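Griveo Puts Its Paper Trail in Order, One Cabinet at a Time

February 26, 2025

If you have ever gone looking for a signed form from six years back and found three copies of it, none of them quite alike, you will understand why the people at Griveo are in such good spirits this week. The company, which makes and repairs small parts for workshop equipment, has finished moving its working records into a single managed system, and has closed the last of the old file rooms on the second floor of the Demia building.

The project began in November, after a customer asked for the inspection history of a part and the office needed the better part of two days to put it together. Everything was there in the end (that should be said, in fairness to the people who had looked after those cabinets for so long), but it was spread over a shared drive, two binders and an email folder belonging to someone who had since moved to another department. The customer was very nice about it. Still, it was the kind of afternoon that gets people talking in the hallway, and by the following week there was a plan on the whiteboard.

Oluwatosin Aliyu, who was brought over from the quality office to lead the work, started by asking every team to write down which records they kept and why. She had expected a short list. What came back ran to 112 kinds of record, from training sign-offs and supplier letters to calibration sheets and the little green cards that travel with a job across the shop floor.

"I was delighted, to tell you the truth," Aliyu said. "People think I must have been horrified, but I love a list like that. You can see how a place really runs. And once we had it all on one wall, folks started walking up and saying, well, mine is the same as hers, we just call it something else."

After a good many of those conversations the list came down to 61, each with a plain name, an owner, and a set time for how long it has to be kept. The keeping times took longer than anything else. Some are set by contract, some by law, and some had simply been handed down from one supervisor to the next, which made for a few lively meetings before everyone settled on dates they could live with.

The system itself is called Skustum, and it was picked from a handful that the office tried out over the winter. It keeps one current version of each controlled document, such as a procedure or a work instruction, and puts the older versions away where they can still be read but can't be printed by mistake. Records are handled separately. Once a record is filed it can't be changed, only added to, and each addition carries the name of the person who made it and the time.

That difference between a document and a record came up a lot in the training sessions, and Aliyu has a nice homely way of explaining it. A document, she tells people, is the recipe, and you may improve the recipe whenever you like so long as everybody cooks from the new one. A record is the note you made of what you cooked last night, and you don't get to go back and tidy that up afterward. She says the recipe talk got more smiles than her slides did, so she dropped most of the slides.

The scanning was done in house. A little over the holidays and a lot in January, staff from several departments took turns at the two machines set up beside the front stairs, feeding through the paper that still had to be kept. Boxes that had reached the end of their keeping time were listed, signed for by the owner of that record and sent out for shredding. A few things turned up along the way that had no business in a file cabinet at all, including a very handsome set of soup spoons, which have been returned to the kitchen.

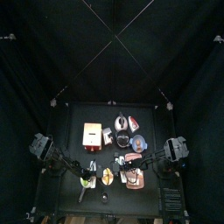 The Qian office, across the parking lot, will be next. It is a smaller group with newer files, and most of what it keeps was never on paper to begin with, but the naming is every bit as tangled as it was in the main building. Staff there have been asked to send in their own list of records by the end of next month, using the same one-page form. Anyone who would like to see a filled-in form before starting can ask at the records desk, where there is a folder of good ones (and, more usefully, a folder of not-so-good ones with notes in the margin).

Managers at both sites are also being reminded that the shared drive is going to read-only. Files already there can be opened and copied, and nothing will be deleted without a word to the team it belongs to, but new work should be saved in Skustum from now on. Old links in procedures are being updated as each one comes up for review. If you run into a link that goes nowhere, send it to the records desk with the title of the procedure, and someone will put it right.

An internal audit of the new setup is planned once the Qian files are in. Aliyu will pick a number of finished jobs and ask for the full history of each, just as that customer did, and see how long it takes to pull everything together. In the last practice round, the slowest of them was in her hands before she had finished her tea.

Short training sessions will carry on through the spring in the downstairs meeting room, and new starters will be signed up for one in their first two weeks. People who have already been are welcome to come again and bring their questions, or a document they can't decide what to do with. Sign-up sheets are on the board outside the records office.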